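Getting Marks Out of Felt, Wool and Thick Fabric Cushions
Hawi Shiferaw, May 31, 2020

I love a felt cushion. I love a wool seat pad, a boiled wool table mat, anything thick and a bit fuzzy that softens a hard surface.

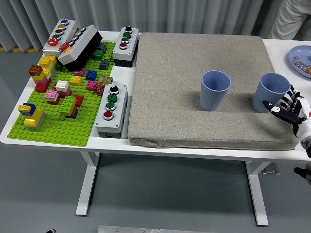
The trouble is that most of us treat felt like cotton, and it really isn't! Cotton will put up with a hot wash and a good scrub. Wool felt shrinks, goes hard and bobbles if you look at it sternly. So the first thing to do is find out what you've got. Snip a few fibres from the underside, soak them in a saucer of warm water and rub them between your fingers. Wool tends to cling together in a little knot. Polyester felt stays slippery and can usually take a cool machine wash (check the label all the same).

Crumbs and dust
Take the cushion outside and beat it with the back of a wooden spoon — very satisfying after a long day. Then go over it with a dry rubber glove, always in the same direction. I was amazed at how much cat hair came off my Pallness seat pad the first time I did this. The glove beats any sticky roller I've bought.

Tea, coffee and juice
Blot, blot, blot. Fold a clean white tea towel into a pad and press down with your whole weight for a count of 16, then turn to a dry patch and go again. When nothing more comes up, mix a teaspoon of white vinegar into a mug of cool water, dab it on from the outside of the mark towards the middle, and blot again. Use a white towel for this. I once used a red one and ended up with a pink cushion.

Grease
Cornflour! Heap it on, leave it overnight, hoover it off in the morning. Buttery toast marks often need a second go. If there's still a shadow, one drop of washing-up liquid in a bowl of cool water, whisked up, and use only the froth.

Candle wax
Put the whole thing in the freezer for a couple of hours if it'll fit, then crack the wax off with a blunt knife. Brown paper and a barely warm iron will lift what's left, but try a corner first, as some polyester felts melt at surprisingly low heat.

Drying
Flat, always flat, on a rack with air underneath. Pegging a thick cushion on the line pulls the filling down to one end and you'll never get it back. Mine took 29 hours indoors last August with the window open, and the edges dried long before the middle did. Turn it over every time you walk past.

Bobbles
A cheap fabric shaver is fine. I have a Girker with 2 speeds and only use the slow one. Keep the fabric taut with your other hand and hardly press at all — let it skim.

Storing over winter
Clean and bone dry before it goes away, in an old pillowcase, with a few cedar blocks. Plastic bags trap damp, and moths love a dirty cushion far more than a clean one. I put a fresh bit of sandpaper over the cedar each spring to wake the smell up.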